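Got to the Zirnonar open day in May just after lunch, and Fiifi Odoi was already showing people the hand-held grippers from the Pradik kit.

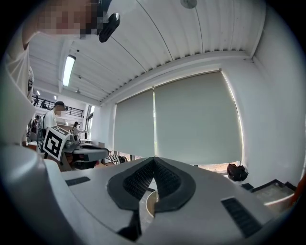 *Ribbed dark pads on the white gripper, with the Zirnonar crowd behind.*

The kit's £2,000, with 120 hours of support thrown in – a bit steep for us! Lai-ching Yu liked the ribbed pads, I kept going on about the marker blocks (big black and white patterns, one over each hand). A round cap or lid on a little round table next.

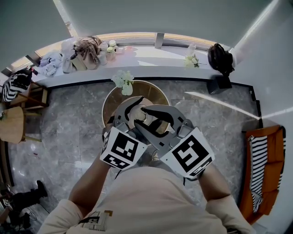

## Would I buy one?

Maybe a loan first. Tekin do one for about £40 a day, so I'll ring them.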